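Gratholm G5 graphics card: is the quiet mode claim believable?

solderghost
Monday, March 14, 2022

Has anyone here bought the Gratholm G5 yet? The product page says the new cooler runs 9 decibels quieter than the old card at the same clocks. Same fans, same heatsink as far as I can tell, so I'd like to know where the 9 comes from.

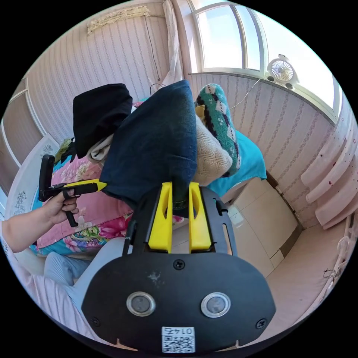 My guess is they measured the old one in an open case and the new one in a closed one. The fine print only says "internal testing".

mpoirier
I've got one in a Hawthorne case. It's quiet. I don't have a meter, but my partner stopped complaining.

solderghost
No offence, but that's a review of your partner.

kettlebrick
Check the power limit before you praise the cooler. Mine shipped with a lower limit than the old card and the boost clock drops after five minutes of load. Of course it's quiet, it's doing less work.

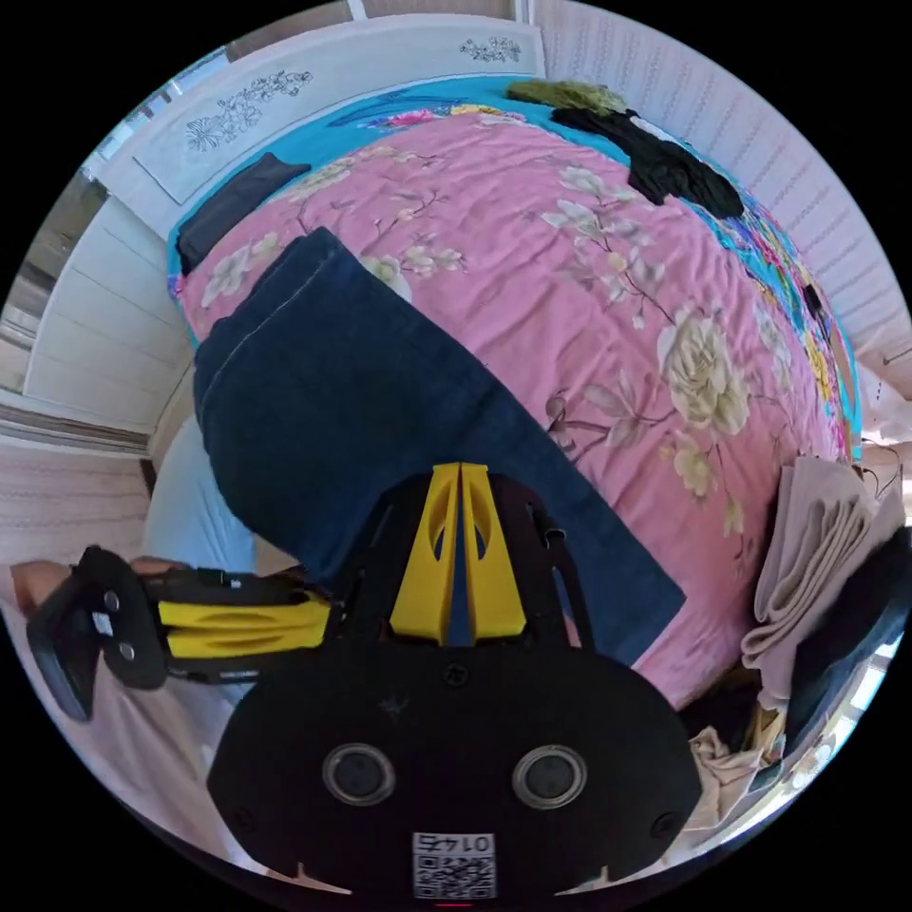

I put the limit back to the old figure and the fans came straight up. Couldn't pick it from my previous card with the side panel on.

mpoirier
Mine holds its clocks fine. Maybe you got a dud?

kettlebrick
Two duds then, my brother's does the same.

falcao_m
The Adach review had it holding full boost for the whole run. Martim Falcão here, I used to do bench work for a shop in Gindetcombe, and a lower limit out of the box isn't a scandal. Most people would never notice the lost frames.

solderghost
Then print it on the box. And did Adach buy their card or was it sent to them?
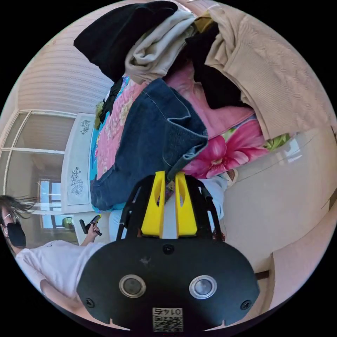 A picked sample with a generous BIOS would explain the whole argument. I'm holding off until someone posts a log from a retail card, with the BIOS version showing.

mpoirier
Fine, I'll run one tonight. Which tool do you want?

kettlebrick
Anything that logs board power and fan speed together. Leave the side panel on.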